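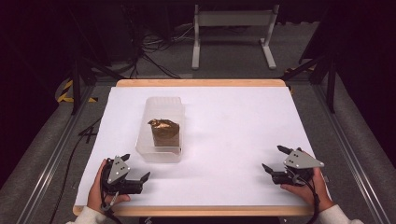 Skunia handheld grippers, pair: review for buyers

We paid $3,837 for two grippers, one for each hand, and budgeted another $200 for spare fingers and cables. The cables were the right call. The fingers haven't been needed since September.

Grip on small boxy items in a plastic bin is good. Wrists get tired after 40 minutes, so plan on a second operator if you want full days. Lindemann quoted us less – but without the mounting plates.

Leave room in the budget for a table and side rails. Delivery took 4 weeks.

Worth the price for a small lab. I would order the longer cables next time.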